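Fekomby: a word list of everyday colour names in Australian English
Data card and README, last edited 12/5/20

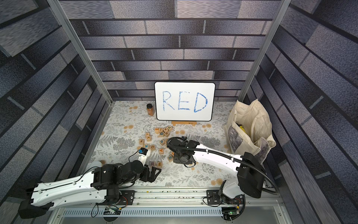
What is in it

Fekomby is a table of colour names as people write them when they are asked to name a colour in their own words. It covers plain names (red, grey, brown), compounds (bottle green, navy blue), borrowed names (eucalypt, biscuit, ute white) and spellings that turn up often enough to be worth keeping, such as "maroone" and "beigh". It was put together for people who build search boxes, spelling checkers and vocabulary lists for schools.

Each row is one written form of one name. If a name is spelt two ways, it has two rows that share a name_id.

Files

names.csv: the main table
variants.csv: links between a misspelling and the form it most likely stands for
regions.csv: state and territory codes used in the region column
excluded.txt: forms we took out, with a short reason beside each
CHANGES.txt: history of edits

All files are UTF-8 with Unix line endings. Fields holding a comma are wrapped in double quotes. There is a header row in each CSV and none in the text files.

Columns in names.csv

name_id: integer, stable between releases
form: the name as written, lower case
family: the broad group (red, orange, yellow, green, blue, purple, pink, brown, grey, black, white, other)
source: sheet, form or list, explained below
region: code from regions.csv, blank if not given
note: free text, mostly blank

"Grey" is the headword throughout. "Gray" is kept as a variant and points back to it. The same goes for "colour" and "color" where they occur inside a longer form, for example "skin coloured" and "straw colored".

Where the names came from

sheet: paper sheets handed out at adult literacy classes. Walid Karam typed these up and Bianka Dudás checked them against the originals. Words that neither of them could read were left out and are not listed in excluded.txt.

form: an online form that asked for a colour name and a state, nothing else. The form had no swatches. People were asked to type the names of colours in things they owned.

list: shopping and packing lists donated by their writers, with everything except the colour words removed before we received them.

The three sources are not balanced. The online form supplied most of the unusual names, and the sheets supplied most of the misspellings. Anyone comparing sources should keep that in mind.

How the families were assigned

Canan Karakaya and Zulmira Barros each sorted the full list without seeing the other's work. Where they agreed, the family was kept. Where they disagreed, Margarida Veloso made the call and wrote a note. Teal and aqua caused the most trouble. Both ended up in blue, and the note column says so.

Names that describe a finish more than a colour (matte, pearl, hammered) are in "other". Gold and silver are there too. We went back and forth on cream, and it is now in white.

A form goes in excluded.txt if it fewer than 2 people wrote it and it couldn't be found in a general dictionary. Brand names for paint were taken out as well, even the ones that have drifted into ordinary speech.

Loading the table

Any spreadsheet will open names.csv. If yours tries to turn name_id into a date or strip leading spaces from form, import it as text. Sorting on form puts the hyphenated names before the spaced ones in some programs and after them in others, so don't rely on row order for anything. Use name_id.

The longest form allowed is 20 characters. Longer entries were shortened only if the writer's meaning was plain ("a sort of bottle green colour" became "bottle green"). The rest were excluded.

Known problems

The Northern Territory and Tasmania have few rows.
Names in languages other than English were kept only if the writer used them inside an English list.
"Tan" appears in brown, but several people plainly used it for leather of any shade.
There are 2 rows for "off white" with different name_id values. They will be merged in the June release, and the higher id will be retired.
No row links to a measured colour. Do not use Fekomby to work out what shade a name refers to.

Related lists

Surden is the companion list of fabric and pattern words (gingham, floral, check). It uses the same region codes, but its name_id values are separate and must not be joined to ours.

Yimer is an older version of this table. It used American spelling for headwords and is no longer updated.

Licence and corrections

You may copy, change and share the tables for any purpose provided you name Fekomby and say what you changed. The paper sheets are not distributed.

Corrections go to Margarida Veloso. Please give the name_id, the column and the value you think is right. One correction per line is easiest to process. New names are collected separately and considered at each release.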